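Home | Products | News | Support | Contact

Zelness Releases Skillora 2, Planning Software for Shared Carrying Tasks

1 Apr 2020
By Marama Sheehan, Zelness Press Office

Zelness today released Skillora 2, a new version of its motion planning software for two-armed and humanoid robots. The main addition is a module called Bassey, which plans tasks in which a robot and a person hold the same object.

Earlier versions of Skillora treated a person in the work area as something to steer around. Bassey treats the person as a second source of force on the load. It reads the joint torques in both arms, estimates which way the other carrier is pushing or pulling, and updates the walking plan to match. If the estimate becomes unreliable, the robot stops stepping and holds its grip until the operator clears the fault.

"Furniture was our test case from the start," said Amarachi Adeleke, who leads planning software at Zelness. "A table is long, it hides the robot's feet from its own sensors, and the person at the other end will always do something you did not plan for. We wanted the planner to wait for that person and follow them."

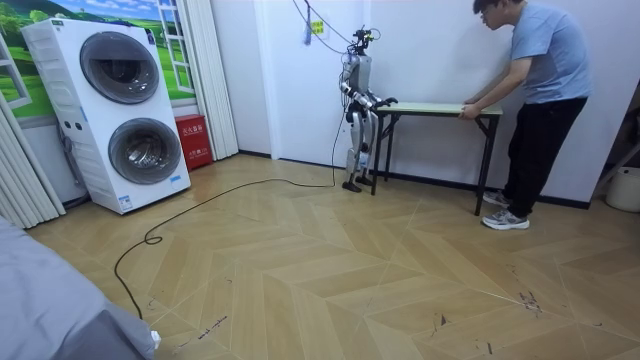 A humanoid robot and a team member hold opposite ends of a folding table.

Development of the module began in January of last year. The test set now holds 424 recorded carries, and every software build is replayed against all of them before it goes out. The recordings include narrow rooms, uneven lifts and changes of direction partway through a move.

Skillora 2 also includes a rewritten grasp planner for thin edges such as tabletops, shelves and panels. The old planner looked for a handle or a graspable block and often gave up on flat items. The new one searches along the edge for two hand positions and checks that both can be held through the whole move. On the standard controller it compares almost 1,000 candidate pairs before choosing one.

Logs from shared carries can be opened in Jakevon, the company's replay tool. Jakevon shows planned and measured forces on one timeline - a feature customers have requested since the first release. Log files from version 1 will open, but without the force data.

The update is free for customers with a current support plan. Sites using custom arm models will need to run the calibration routine again before turning Bassey on. Release notes and the updated interface guide are in the customer download area.

Press contact: Marama Sheehan, Zelness Press Office | © 2020 Zelness. All rights reserved. | Back to top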